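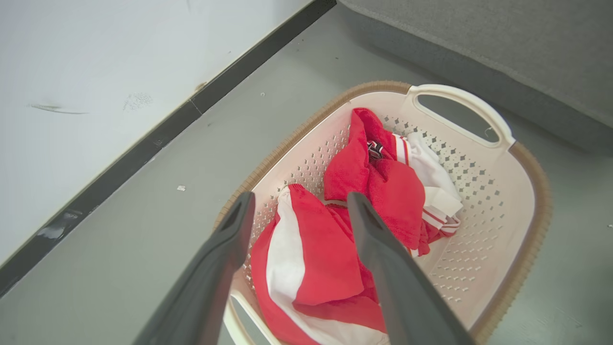
Reds go in by themselves or they don't go in at all, according to Mereana Sutcliffe, and I have finally given in and accepted that she's right. So welcome to the reds page of my laundry gallery! If you came over from the towels page, hi again, and grab a coffee.

The reds basket, ready for wash day

I love this basket more than a person should love a basket. It's plain cream plastic with little diamond holes all down the sides, and then there's that tan rim around the top with the woven look, so it can sit out on the gray floor and I don't feel like I have to shove it in a closet. The handle at the end is a nice big arch too, and I can get my whole hand through it (winter gloves and all, when I'm hauling things in from the car).

As for the load, it's red and white, red and white, and more red and white. The bright one with the wide white stripe goes inside out before it gets anywhere near the machine. Same with the soft, thick one with the little embroidered badge. I used to skip that part and the stitching on my old sweatshirt ended up looking like a cat had been at it.

How I do reds these days, for everyone who asked after the last gallery:

Cold water, always. I tried 80 degrees one time in April and got a whole set of pink dish towels out of it. They're in the kitchen drawer and they're still pink.

Zip up anything with a zipper and check the pockets. Then check them again. Keegan Hapeta once washed a full pack of gum and we were picking it off the drum for days.

Half loads are fine! The heavier stuff needs room to move around, and I'd much sooner run two small ones than wrestle a big soggy ball out of the door.

No softener on anything stretchy. I went through a big softener phase and all my track pants came out feeling kind of waxy.

Dryer for 13 minutes, just enough to knock the wrinkles down, then everything goes on the rack overnight. The thick stuff takes forever, so I turn it over before bed if I remember, and mostly I do.

White stripes are the part I worry about. A color catcher sheet helps, and so does getting everything out the second the cycle ends. I left a load sitting through an entire movie once and the stripes came out the color of strawberry milk. Rawiri Kingi swears by a splash of white vinegar in the rinse. I've done it a few times now and the house smelled like pickles, but the whites did look pretty good, so I'm keeping it in the rotation for now.

A few of you wanted to know about folding. I fold everything straight off the rack on top of the bed, badges facing in, and anything I don't feel like folding goes on a hook. That's the whole system.

Darks are next, and I'm hoping to get those up once I've dealt with the sock situation. If you've got a trick for keeping black socks black, put it in the comments, and please be specific about the detergent!

Posted Oct 21, 2018
Filed under: laundry, baskets, reds
Previous gallery: towels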